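Galeria: boas práticas para quem trabalha com roupa e garras de mão

Oi, gente! Faz tempo que eu prometia montar esta galeria e finalmente sentei para escrever. A ideia é comentar as regras da casa em cima do trabalho mesmo, sem slide e sem diagrama. Quem já leu o guia do Prevumside (a versão curta, de 6 páginas) vai reconhecer quase tudo, mas eu sempre achei que regra no papel fica meio morta. Então vamos lá, são só 2 fotos e bastante palpite meu no meio.

Um aviso para quem chega agora: o guia vale para demonstrações feitas à mão, com tecido, em cima de cama ou mesa. Para braço fixo existe outro documento, que o Terence Wragg cuida e que é bem mais comprido (boa sorte!). 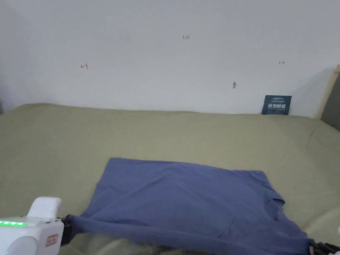 Tomomi Hosoda
Responsável por boas práticas de coleta, Prevumside

Camiseta azul na cama, barra esticada entre a garra branca e a preta. A regra 2 do guia fala exatamente disso: pegar pelas pontas da barra e tensionar só até o pano sair um pouquinho do lençol. Nada de puxão! Eu brigo muito por essa regra, porque uma barra torcida feito corda ainda conta como pega válida, mas a pessoa precisa abrir o tecido antes de começar a dobrar. Se dobrar por cima da torção, a gente marca o episódio como "revisar" e segue a vida.

Aproveito para responder uma pergunta que a Francine Gosselin me mandou: ruga pode, sim. Ninguém precisa alisar a peça até parecer vitrine antes de começar. Quando a gente exigia isso, lá no começo, todas as demonstrações partiam do mesmo ponto e o conjunto ficava bonitinho demais para ser útil. Hoje o guia pede variedade: manga virada, dobra no meio, peça meio de lado. Dos 4.000 episódios que a gente quer fechar para o Shenoy, separamos 400 só para começos bem bagunçados, e confesso que são os meus preferidos de revisar.

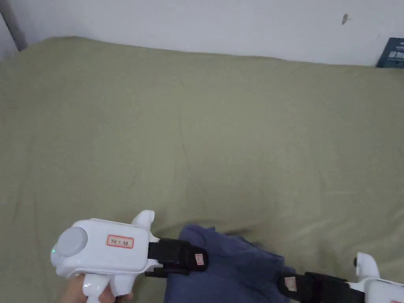
Foto: acervo Prevumside / Galeria de boas práticas

Pano azul-marinho entre as duas garras, o resto do lençol livre. Gosto muito desta para falar de área de trabalho: uma peça por vez, espaço em volta e nada em cima da cama que não faça parte da tarefa. Também dá para comentar as etiquetas de borda vermelha no corpo branco das garras. Pelo guia, etiqueta fica na face da frente, escrita à mão mesmo, e quem troca a etiqueta anota a troca na planilha do dia (anota na hora, por favor, depois todo mundo esquece, eu inclusive).

Sobre a mão no cabo: dedos em volta da empunhadura, pulso solto, e pausa quando cansar. A Miyuki Mizuno insistiu para a pausa entrar como regra escrita e eu assino embaixo, a gente percebe direitinho na revisão quando a pessoa já está no automático.

A próxima leva de fotos deve ser sobre toalhas, que têm umas manhas próprias. Se você discorda de alguma regra, ou faz diferente aí em Girkcombe, escreve nos comentários que eu levo para a revisão do guia em fevereiro!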